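Jusside Housing Association
Home Care Advice for Residents

Looking after wooden tables and worktops

Last reviewed: Monday, May 23, 2022

This page is intended for residents of Jusside properties who have wooden furniture in the home, including the tables supplied with furnished flats at Drolum Court. It covers everyday cleaning, the treatment of common marks and the storage of items in daily use. Residents who own antique or hand-painted pieces should seek advice from a specialist before using any of the methods given below.

Everyday cleaning

Dust the surface with a soft, dry cloth at least once a week. Wipe in the direction of the grain. Crumbs and grit should be lifted away with a soft brush first, as dragging them across the table will leave fine scratches in the finish.

Where dusting is not enough, use a cloth wrung out in warm water with a few drops of washing-up liquid. Follow with a second cloth dampened in clean water, then dry the table at once. Bleach, scouring powder and the rough side of a washing-up sponge should not be used on any finished wood. Spray polishes containing silicone are also best avoided, as they build up over time and make later repairs difficult.

Identifying the finish

Most modern tables are lacquered or varnished. Others are oiled or waxed. To find out which, place a single drop of water on the underside of the table and wait. On lacquer or varnish the drop will sit on the surface. On bare or poorly oiled wood it will soak in and leave a darker spot, which fades as it dries. A table that absorbs water in this way is due for treatment.

It is also helpful to look across the table from a low angle, facing a window. Worn areas generally appear duller than the rest. 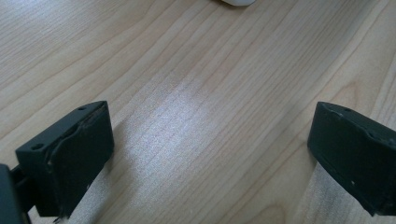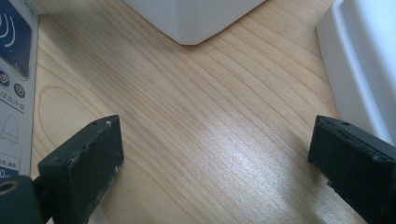 Pale wood with a clearly visible grain.
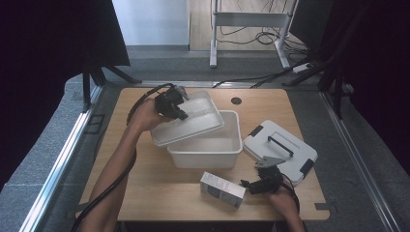
Water rings and heat marks

White rings are usually caused by moisture held in the finish. Many will fade without treatment if the table is left uncovered for a day or two in a well-aired room. If the ring remains, lay a clean cotton cloth over it and pass a warm iron, without steam, lightly over the cloth for a few seconds at a time. Check the wood after each pass and stop if the surface becomes tacky.

Black rings indicate that water has reached the wood beneath the finish. These normally require sanding, and residents in furnished flats should report them to the Drolum office on extension 744 and should not attempt the work themselves.

Re-oiling

Oiled tables should be treated twice a year. September is a suitable month for the second treatment, before the heating is in regular use. Apply a thin coat of furniture oil with a lint-free cloth, leave it for 17 minutes and wipe off all the excess. Allow the table to dry overnight before placing anything on it. Cloths used with oil can catch fire if left crumpled, and must be laid flat outdoors to dry before disposal.

Placement and storage

Keep tables at least 60 cm from radiators. Felt pads should be fitted beneath lamps, trays and storage boxes, and replaced when they become thin or gritty. Plastic boxes should be lifted into place and never pushed across the wood.

Printed copies of this page are available from the Noguchi Room, Drolum Court, during office hours.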